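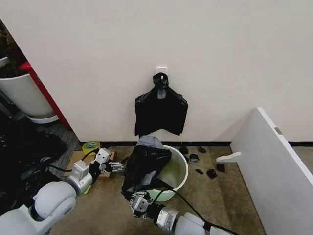
Do we still need a bin bag hanging on the wall when there's a bucket right there on the floor? For now we do, until the trial set out under item 3 has run its course and been reported back to this meeting.

Gruvau Shared Workrooms
Minutes of the May users' meeting
Meeting opened 5.40 pm in the front room. Yi-chun Au in the chair and, there being no offers, also taking minutes.

1. Previous minutes

Accepted. The Visten tenants asked that "agreed to keep the carpet clean" be changed to "discussed keeping the carpet clean", as they don't remember agreeing to anything. Changed.

2. Matters arising

Light over the back sink: still out. The landlord's agent has said it is in hand. The chair noted that it was also in hand at the last meeting.

Key to the meter cupboard: found, in the meter cupboard lock.

Skip hire: the quote came in higher than expected and the users were not persuaded that a skip is the answer to a rubbish problem that fits in a bucket. Dropped.

3. Rubbish in the carpeted room

Most of the meeting went on this.

The current arrangement is a black garbage bag on a stick-on hook, with a white bucket under it on the carpet. The proposal from the Hsieh desk was to make this permanent and put the same thing in every room. The reasons given were that a bag on a hook is easy to see, easy to lift off, and means people aren't forever fishing for the next bag.

The chair asked what problem this solves. A bucket with a bag in it is a bin. A bag above a bucket is two things that each do half the job. The Hsieh desk said the point is that the next bag is always ready. The chair said a roll of bags in the bottom of the bucket is also always ready and has been since buckets were invented.

There was some back and forth on the hook itself. The packet says it will hold 5 kilos. Norneo tenants said that may be so on a tile, but on a painted wall they have had adhesive hooks come away with a tea towel on them. The Hsieh desk said nobody is proposing to fill the bag while it's on the hook. Several people then said that this is exactly what they thought was being proposed. The paper circulated beforehand was read out again and does not say either way.

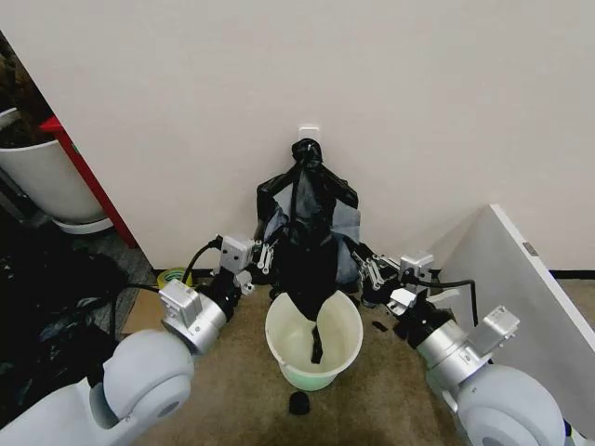

Item 3: bag on the wall hook, bucket on the carpet below.

Size of bags was raised next. The bags are sold by the carton of 1000, which at our rate would see out the lease. The chair is doubtful that a carton is a saving if we have nowhere to put it. Visten asked whether the bags are too big for the bucket. It was pointed out that a bag that's too big can be folded over the rim, and a bag that's too small is no use to anyone. No decision on the carton. Small packs of 40 to be bought from petty cash until the trial is over.

Handles: the Hsieh desk prefers the sort with handles you can twist and loop. The rest of the meeting had no strong view. Norneo asked that whoever ties the knot ties one that can be undone by somebody with cold hands. Noted.

The chair put it that the honest test is whether less ends up on the floor, and that no one has so far offered any evidence of it. Agreed to try the hook in the carpeted room only, until the next meeting, on these terms:

The bag on the hook is a spare. It is not to be filled there.
The bucket gets lined from the hook, and whoever takes the spare hangs another.
Nothing wet goes in the bucket without a bag.
Full bags go down to the yard the same evening. Leaving one by the door "for tomorrow" does not count as taking it out.
If the hook falls off, it stays off, and that will be taken as a result.

Moved by the Hsieh desk, carried. The chair asked that her doubts be recorded – they are hereby recorded.

4. Things left on the floor

Cardboard first. Sheets of flattened cardboard are handy for kneeling on and for keeping the carpet clean under a messy job, and no one wants them banned. The complaint is that a sheet goes down for an afternoon and then lives there. Norneo suggested a label with a name on it. The chair thought a label would only make it look official. Agreed that cardboard goes flat behind the shelves at the end of the day, with or without a label.

Tape and sponges belong on the shelf by the sink. Visten said the shelf is full. It was agreed that the shelf is full of things that belong to Visten.
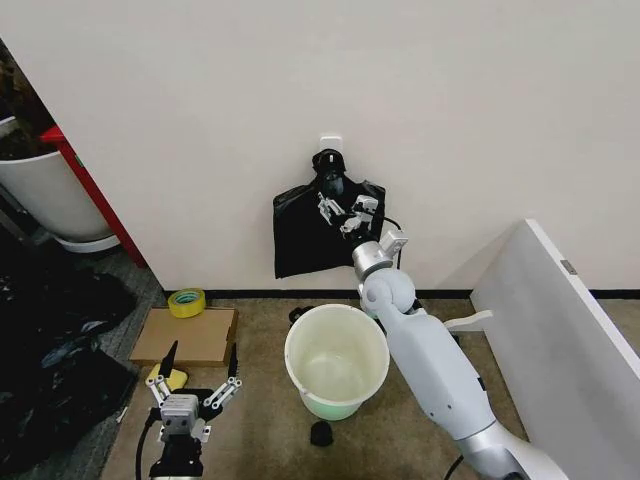 On the same point, the meeting went over who does the floor. The roster has been on the wall for a good while and has never been filled in past the second line. A new roster was suggested. The chair didn't see why a new one would fare better than the old one, unless the names were written in before it went up, so that will be done. Anyone unhappy with their slot can swap it, but can't just cross it out.

The skirting in the carpeted room also needs a wipe. No one put a hand up. Carried over.

5. Money

Petty cash stands at $80. Bags and a spare packet of hooks to come out of that. A request for a pedal bin was heard and not supported, mostly on the grounds that the last one lost its pedal.

6. Carpet

The landlord has offered to have the carpet cleaned if we clear the room ourselves. The users are in favour of the cleaning and less keen on the clearing. The chair will ask for it in writing, having been offered it by phone before.

7. Other business

Colour of the recycling tubs: not discussed, out of time.

The Hsieh desk asked whether the kettle is for everyone. It is.

Actions
Yi-chun Au: agent about the light, landlord about the carpet, names on the roster.
Hsieh desk: bags, and a written report on the hook.
Visten: clear their half of the shelf – also the other half.
Norneo: cardboard behind the shelves.

Closed 6.55 pm. Next meeting in the front room, same time, date to go up beside the roster.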